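Workshop notebook, laundry cell
Stustside bay, 29th June
Entry by the cell maintainer

Purpose of entry: to record the condition of the grippers and head view on the laundry cell after the scheduled service, and to set out the state in which the cell was left for the next operator.

Work on the left gripper. The fingers had begun to close out of line, with the tip of one meeting the pad of the other slightly high. The finger screws were removed, the seats cleaned with a dry cloth and the fingers refitted. The screws were then tightened in two passes, the second at the value given on the Ntuli service sheet. The open and closed positions were taught again from the bench controller. An open command of 90 percent is now the working limit for both sides. The full value should not be used near the machine door, as the fingers come too close to the glass when the wrist turns.

Work on the right gripper. No mechanical fault was found. The wrist camera mount was checked for play and the fitting nipped up by hand. The cable loop below the arm was slackened at the clip, as it had been pulling tight when the elbow folded. It must still be watched on the low reach to the basket. If the loop touches the floor at any point in the travel, the clip is to be moved up by one hole and the change entered in this book.

Speed settings. Both arms were returned to 80 percent of the cell default for the first runs after service. The previous entry, from January, gives a higher value for the left arm. That value was set before the present fingers were fitted and should be disregarded.

Start position. The washing machine is placed square to the cell with its door fully open before the program is loaded. The basket goes on the floor directly in front, under the door. Operators have tended to set it farther out to make it easier to see, and the Zevgate planner then treats the rim as an obstacle on the way to the drum. The correct place is close in, even though the lower edge of the door passes over part of the basket. Both grippers wait open and low, one at each side of the basket.

View from the head. The clear door glass remains a difficulty. Items seen through it are bent out of shape, and the Wolodent grasp finder will at times propose a point on a garment that is visible only through the glass. Until the new mask is approved, any proposed point falling inside the door outline is to be rejected by the operator. Reflections of the overhead lights on the glass also move with the head - the head is therefore to be locked before the finder is started.

Checks made after service: finger closure on the gauge block, left and right; wrist camera signal; emergency stop from both stations; cable travel through the full low reach. All were satisfactory.

Outstanding: 2 spare finger screws to be ordered for the left side. The torque driver is due back from calibration and should be signed in before the next service. The door mask is with the software group.

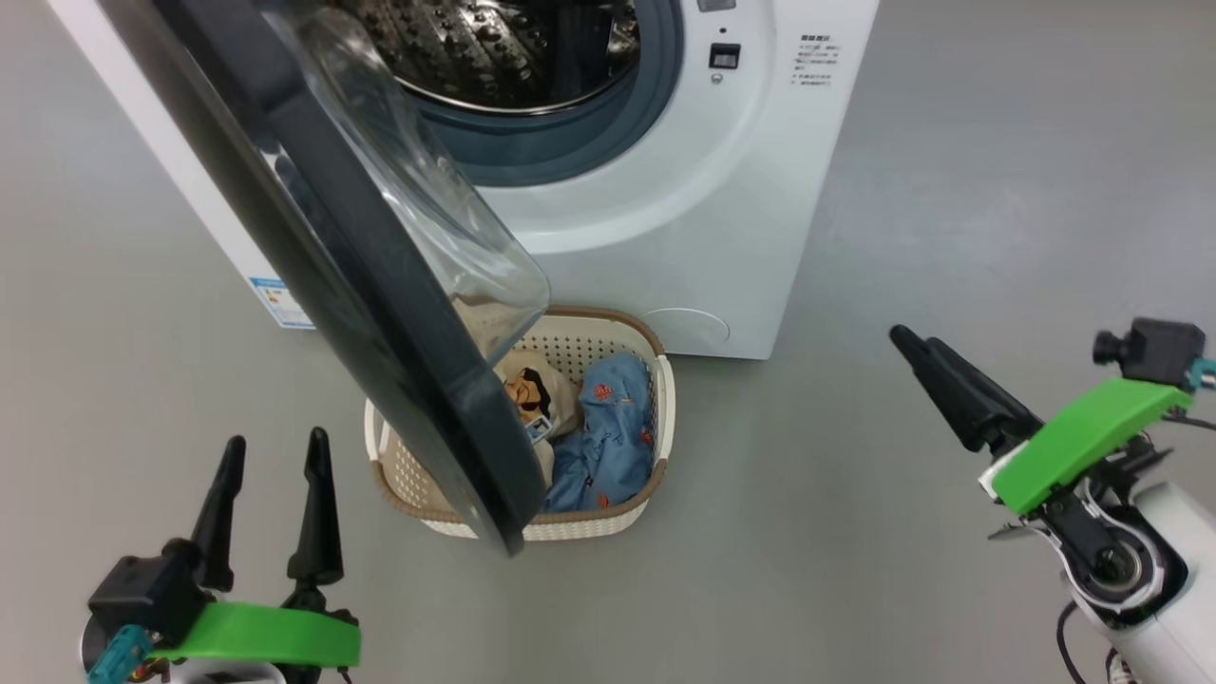

Start position from the head camera, door open, basket in place, left gripper open.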